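Collecting Simulated Kitchen Demonstrations for a Pick-and-Place Policy
Project report, submitted Dec 2, 2021
Author: Marlene Desjardins
Supervisor: Vesna Nedeljković

1. Purpose

The project set out to build a set of teleoperated demonstrations in a simulated kitchen and to test whether a small imitation policy could learn from it. The robot learning group already had a set recorded in April, but every episode in it used the same counter layout and the same starting pose. A policy trained on that set reached for the place where the object used to be. The work reported here deals mainly with how the new episodes were gathered, labelled and filtered. Training is covered briefly in section 5.

2. Setup

The simulator was Pravholm, running on a desktop in the lab. Episodes were recorded through Petek, our own logging script, which writes joint positions, gripper opening, commanded motion and rendered views to one file per episode. The operator drove the arm with a handheld controller. Translation and rotation were mapped directly to the gripper, and a trigger opened and closed the fingers.

Pravholm builds each kitchen from a layout file. The file fixes the cabinets, sink and appliances. Small objects are placed by a random draw within allowed areas of the counter, and the draw is saved with the episode so that a start state can be rebuilt later. Wall and counter finishes can also be changed, and we changed them between sessions.

3. Collection procedure

Each session began with a task line shown to the operator, such as "move the bowl to the sink". The operator had one minute. An episode ended when the operator pressed the stop button or when time ran out. There were 4 operators, all students in the course, and none of them had used the controller before the term started. Each one did a practice session that was not kept.

The bowl tasks took the most care. The bowl is small and its rim is the only good place to grip it, so the approach has to come in beside the rim with the fingers lined up to it. Clutter was left on the counter during these tasks. In the layout used for most of the bowl episodes, a paper towel holder, a digital kitchen scale and two squeeze bottles share the marble counter with the bowl, and the cooktop is close by. Operators were told to keep the arm clear of all of these and to accept a slower path if they had to. 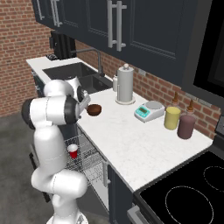 Vesna Nedeljković asked at the mid-term review whether slow paths were really what we wanted, given that the policy would copy the pauses along with the motion. Her suggestion was to keep the cautious approach but trim any stretch in which the commanded motion was zero, and to record the trimmed length so the change could be undone. We adopted this. The trimming step was added to Petek the following week and applied to all episodes already on disk.

4. Filtering and labels

In total 2,814 episodes were recorded. Each was replayed from its saved start state and checked against the task condition. Replay did not always match the original run. Contact between the fingers and a thin rim is sensitive to the time step, and an object held in the recording would sometimes slip in replay. Episodes that failed in replay were marked but not deleted.

A further 34 episodes were removed outright. In most of these the log had dropped the gripper channel — a fault in how Petek closed its files when the operator stopped early. The fault has been fixed, but the missing values could not be recovered.

Labels were entered by the operator straight after the episode and checked by a second student. Disagreements were mostly over partial successes, for example a bowl resting on the edge of the sink. The final rule was that the object must be fully inside the target area and released.

5. Training

The policy was trained 2 times, once on the April set and once on the new set, with the same network and settings. The new policy moved towards the bowl from start poses where the old one did not. Its weak point was the last part of the reach: it often closed the fingers too early, above the rim. We have not settled whether this comes from the trimming or from the low resolution of the rendered views.

6. Remaining work

The trimmed and untrimmed versions should be compared on the bowl tasks alone. Episodes that failed in replay should be run again at a smaller time step before anyone decides whether to drop them. The layout files, start states and filter script are in the course folder, and the raw logs are on the lab drive under the operator numbers.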